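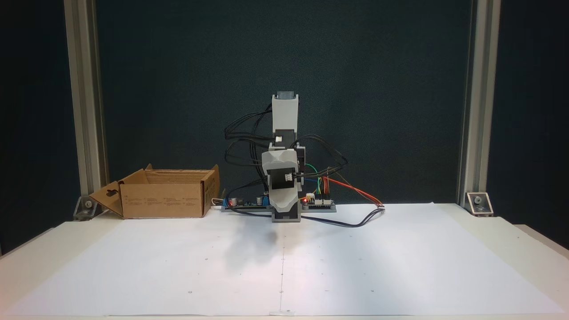
*Small arm, white paper, dark backdrop.*

I sold the car last spring and have been riding a bicycle to work since then. A few people have asked how it went, so I'm writing it down in one place. The odometer on the handlebar read 3,386 miles when I checked it this morning. All of those are from one bike, the Folau, and most of them are from the same road between Skidness and Plindomon.

The road matters more than the bike. It leaves town past the feed store, runs flat along the drainage canal, then climbs to the Plindomon water tower and drops down the other side. The climb isn't long but it faces west, and the wind comes from the west. In the morning I have the wind behind me going up. In the evening I have it in my face on the flat part, when I'm tired. I had not thought about wind one time in all the years I drove that road.

The first month was bad. I had the saddle too low and my knees hurt. I carried a laptop in a backpack, which made my shoulders sore and my shirt wet. I bought a rear rack and one pannier and stopped using the backpack. The saddle went up an inch. After those two changes the ride was fine, and I wish I'd made them in the first week.

I kept every receipt, mostly because I wanted to know if I was fooling myself about the money. Parts and service, not counting the bike:

- Chain, replaced at 2,000 miles
- Rear tire, replaced at 3,000 miles
- Brake pads, two sets
- Five inner tubes
- One rear wheel trued at Kaufmann after I hit the rail crossing wrong
- Lights, front and back

The lights cost more than anything else on the list. I started with a cheap front one that was bright enough for other people to see me and not bright enough for me to see the road. There's a stretch by the canal with no houses, and in November I was riding it at 5:30 in the evening by guesswork. The second light was worth it.

Kaufmann is the shop on the corner across from the post office. They're closed for lunch and they don't answer the phone much, but if you walk the bike in they'll look at it right then. They told me the chain was worn before I'd noticed anything. I'd been putting oil on it without wiping it first, so it had turned into a black paste with sand in it. Now I wipe it with an old sock and then oil it. It takes a few minutes and I do it when I remember.
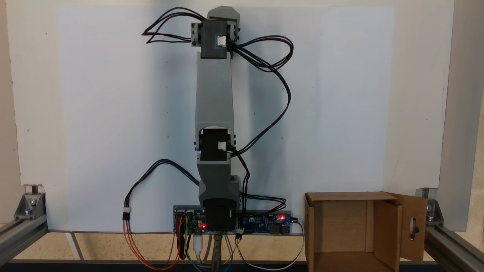

**Skidness, April**

The rest of this is from after the winter.

I expected the cold to be the hard part and it wasn't. Down to the low twenties I was warm within a mile. My hands were the exception. I tried two pairs of gloves and ended up with a cheap pair of lobster mitts, the kind that split your fingers into two groups. They look dumb and they work.

Ice was a different matter. I fell once in January, at low speed, turning into the lot behind the office. I bruised a hip and bent the rear derailleur hanger. After that I made a rule: if the puddle by my back steps is frozen, I take the bus. The bus leaves at 6:50 and goes the long way around, so it takes longer than the bike does. I took it on eleven mornings. I read most of a library book about lighthouses that way.

Snow was easier than I thought, when it was fresh. The plow pushes it onto the shoulder, though, and then the shoulder is gone until it melts. For two weeks in February I rode in the lane the whole way. Drivers were mostly patient. The ones who weren't were going to be stopped at the crossing anyway, and I'd pull up beside them there.

I've also ended up knowing the road in a way I didn't before. There's a heron at the second culvert most mornings. Somebody on the Plindomon side bakes early, and you can smell it from the bottom of the hill. A mailbox near the water tower has been knocked over and put back up three times, each time on a thicker post — the current one is a railroad tie.

Things I miss about the car: buying a large bag of dog food without planning for it, and leaving the house ten minutes late. I rented a car twice, once for a wedding and once to move a dresser. The two rentals together came to 200 dollars. I used to pay more than that for a month of insurance and gas, so I've stopped feeling strange about renting.

I didn't lose much weight, if you're wondering. I eat a second breakfast now.

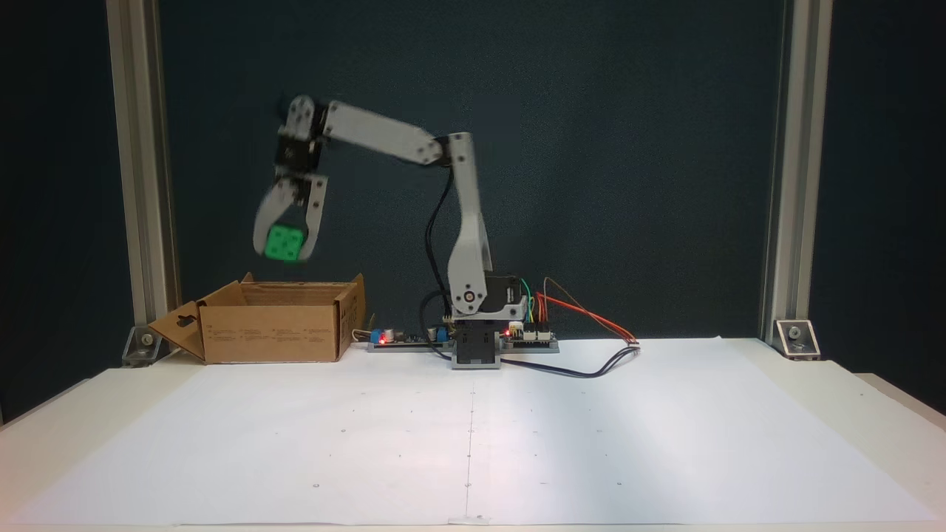

**What do you do when it rains?**

I wear rain pants and a jacket and keep dry socks and shoes in my desk. Full fenders do more than the clothes do. Most of the water that gets on you comes up off the road, and before I had fenders it went straight up my back.

The front tire is next. It still has the original one on it, and the tread is worn square from the flat miles along the canal. Kaufmann has the same tire in stock. I also want to replace the bell, because the spring is rusted and it only rings if you hit it twice.

The county is supposed to repave the climb this summer. If they do, the road will be closed at the water tower and I'll have to go around by the quarry, and I haven't tried that with traffic on it yet.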